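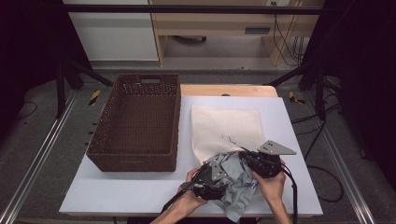 Reinaldo Frota told me I'd want to wear shoes I didn't care about, and that the Damasceno laundry in Wenalport was the loudest place he'd ever eaten a sandwich. He was right on both counts! I went to their open day on 17 Nov 2022 in my second-best sneakers and came home with lint in places I won't go into.

I should say up front that I love laundry. I know, I know. My sister thinks it's a sickness. But I've been curious about what happens at the commercial end of things ever since I stayed at a hotel up the coast in May and got a pillowcase so crisp I nearly took it home. So when I saw the open day poster in the window of the Lallen bakery I signed up on the spot, and got one of the last places in a group of 10.

They start you at the loading dock, where the carts come in from the hotels and a couple of restaurants. Restaurant linen goes one way, hotel linen goes the other, and the two never meet until they're clean (butter is the great enemy, we were told, with candle wax close behind). Our guide was a very patient woman with a very small megaphone. She said they find a lot of forks. Forks, TV remotes, and once a full set of car keys, whose owner had already paid for new ones by the time anybody called.

Then the washers. I'd pictured a row of big front loaders like at the laundromat, only more of them, and there are a few of those for small jobs. The main one is a long tunnel, though, and the wash moves along it from one section to the next, dirty at one end and clean at the other. Each batch is 100 pounds. I asked how long a batch takes and I think the answer was 60 minutes from cart to shelf for towels, but the megaphone was fighting the extractor at that point and losing.

My favorite part was the ironer. It's a Sereck, older than I am by the look of it, and two people feed a sheet in by the corners while it comes out the far side flat, hot and smelling wonderful. They let us try with a tablecloth. Mine went in crooked and came out with a crease running corner to corner like a sash. The man next to me did his perfectly and was a bit smug, so I asked him to do my sheets at home and he moved to the other end of the group.

Folding was a surprise. Sheets and towels mostly get done by machine, but anything with a shape to it is folded by hand on long tables: chef coats, aprons, robes. I picked up a trick for T-shirts that I've been using ever since. You lay it face down, smooth from the middle out, and don't fold anything until the sleeves are straight. My drawer shuts now.

There was coffee at the end, and a question session that ran long on the subject of fabric softener. They don't use it on towels at all. It leaves a coating, and the towels stop soaking up water, so I've quit buying it - we'll see how long I last. A lady at the back was quite upset about this and said her family had always used it.

If you want to go, parking is across the street and it's free, but the lot fills up early. Bring earplugs, and eat first, as the coffee came with exactly one kind of cookie. They do 400 robes a week for the spa hotel alone, and I would happily have stayed to watch every one of them get folded.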